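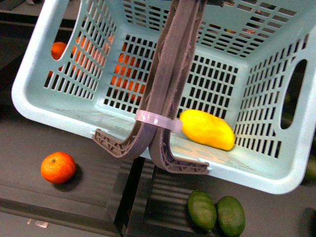
1/ Right, the "biggest pliosaur ever" from Niskanen quarry. Three people have sent me the article since breakfast so I'll do it here once. I don't believe the number and I don't think you should yet either.

2/ What's been found, going by the quarry's own notice of 22nd April: one neck vertebra, part of a second one, and a lump that might be rib. That's the lot. No skull, no jaw, no paddle, not even a tooth.

3/ From that we get a body length, a weight, a bite force and a painting of it eating something. The bite force is what gets me. There is no mouth. You can't measure the bite of an animal whose head you haven't got.

4/ To be fair to whoever did the sums, scaling up from a vertebra is a normal thing to do. You take a more complete relative, compare the same bone, multiply. It works all right if you know which bone in the neck you're holding and the relative is a close one. The notice doesn't say which bone. It doesn't name the relative either.

5/ Pliosaur necks aren't a row of identical cotton reels. Get the position wrong and the answer moves a long way. I'd like to see a range. A single figure with no plus or minus on it makes me grumpy. 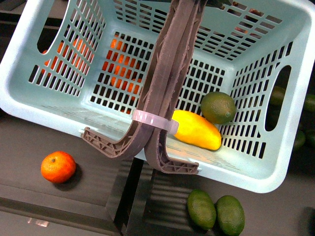 6/ Also it's not a dinosaur. I know most of you know. The headline on Closance says "sea dinosaur" twice and the picture at the top is a mosasaur, which is a different animal again and lived tens of millions of years after this rock was laid down.

7/ The "514 bones recovered" line doing the rounds seems to be the total for everything the quarry has ever logged, ammonites and fish scraps included (which aren't all bones, but never mind). Tastance reposted it as if it was one skeleton. I've asked them to fix it. No reply so far.

8/ Someone's asked about the cast. Jevico are selling a "life size replica skull" in resin for £3,000. A replica of what? The product page says "based on the latest research". I read it through and couldn't find any research on it. There's a smaller one for £600 which is, I suppose, a smaller copy of the thing that hasn't been found.

9/ Could it be a giant? Yes, of course. It's a big bone, some 5 kilos if the notice is right, and big pliosaurs did exist. I'd be delighted. I have liked these animals since I was small enough to get the name wrong.

10/ What would change my mind: proper measurements, the bone's place in the neck, a named comparison specimen, and a paper other people have had a go at. The quarry says a write-up is due in June. Fine, I can wait until June.

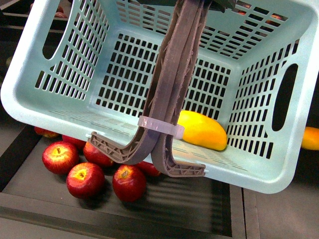

Plastic laundry basket with slotted sides.

11/ Reply to a few of you at once: no, I'm not saying they faked it. I think somebody who knows bones gave a careful maybe and it got rounded up at every desk it crossed.

12/ And no, I won't be doing the megalodon one. Muting this for the evening.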